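Caten boss: "We've got one seat, and I'm not selling it"

Sunday, September 2, 2018

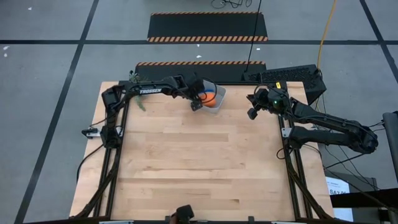 Six races left and the second car still hasn't got a driver for next season. Ask the team principal at Caten about it and you get a long breath out, then a laugh.

"Everyone wants to know. My mum wants to know. I'd like to know."

We're sat on the pit wall at Kallarlow, the morning after a race that gave the team a ninth place and a bent floor. Trucks being loaded behind us. He has a flight to catch and says so twice. Doesn't hurry, though, once he gets going.

First thing he wants cleared up is the money. The paddock talk all week was that the seat had gone to whoever turned up with the biggest cheque, and that the cheque had come from Vilik, the haulage group whose name is already on the rear wing.

"Vilik have been good to us. Very good. They pay on time, they don't ring me up on a Sunday night. But they've never asked to pick a driver and I've never offered. If they did ask we'd have a chat, and I'd probaly say no."

Probably?

"I'd say no. Write no."

He admits the budget is tight. The team runs on 35 people, drivers not counted, and he reckons the outfits at the front have that many just looking at tyres. There was a bad spell in February when the new gearbox casing failed its test and the whole car was late. They missed the first two days of winter running. Arrived at Bragança on the third day with one set of spare front wings and no spare nose.

"We did 14 laps. I remember the number because a bloke from one of the big teams came over and said well done, and he meant it nicely, and I wanted to throw him in the gravel."

Things picked up. Points at the second round, points again in the wet. Then the summer, and not much. The car is quick in slow corners and nowhere on the straights, which he puts down to a wing they carried over from last year. New one due in two races' time. He won't say how much quicker. Pushed on it, he says "enough to be annoying".

Back to the seat. There are two names on his list, he says, and he isn't giving me either. One has raced at this level before. The other hasn't, and is quick, and is 'a bit of a pain' in the debriefs.

"I don't mind that. I was a pain. You want a driver who comes in and says the thing's horrible, here, here and here. What I can't use is somebody who says it's fine and then they're four tenths off. Fine where?"

Both will get a day in the car. Same track, same fuel, same tyres – he's firm on this, it was done badly a couple of years ago, before his time, and the lad who lost out had been sent round on old rubber all afternoon. It still gets brought up. "Rightly."

And the man who's in the car now? He's been linked with a move to sportscars and was short with reporters on Saturday. Has he been told anything?

Long pause here. A forklift goes past.

"He's been told what I'd want to be told. That it's not settled, and he's not out of it. He doesn't like it. I wouldn't like it. But he went out yesterday and passed three cars on the first lap so I'm not going to complain about his attitude, am I."

So three names on the list, then, not two?

"Two new ones. Don't do that."

He was an engineer himself, started at 19 sweeping out a Formula Ford workshop, and has the usual engineer's suspicion of anything said in front of a camera. Hates the grid walk. Likes the cooling-down lap, when the radio goes quiet. He was never any good behind the wheel. Tried a season, crashed most of it, sold the car for 900 quid and bought a lathe.

"Best money I ever got. The lathe still works. I don't know what happend to the car, somebody's shed I should think."

On the rules for next year he's got plenty to say, most of it not printable. The simpler front wing he's in favour of. Less to break, less to pay for. The extra race he is dead against. "You put another weekend on the end and it's the same lads packing the same trucks. They've got kids. I've got mechanics who've seen their own kitchen one week in five since spring." He'd drop a race before he added one, and knows he's in the minority, and knows why, and says the prize money should be shared out so the small teams could hire a second crew. Hasn't got far with that. Will keep on.

Would he sell up? There was a story about that as well, back in the spring.

"Not mine to sell. I own a bit. The bit I own wouldn't buy you a motorhome."

But if somebody came in for the lot?

"Then I'd want to know if the factory stays where it is. That'd be my first question and my last one really. Half of them live in walking distance."

The seat, one more time. When will we hear?

"Before the last race. I'd like it before that. The drivers need to get on with their lives and so do I." Checks his phone. The taxi's outside. He shakes hands, gets ten yards, comes back for his sunglasses.

"And it's not been sold," he says. "Put that at the top."

Comments (4)

gravel_trap_gary
Good read. Still think they'll go for the cash in the end, they always do at that end of the grid.

Pauline64
Agree about the extra race. We used to go to three a year and now can't afford one.

apexhunter
"Fine where?" haha. Want that on a mug

gravel_trap_gary
@apexhunter id buy one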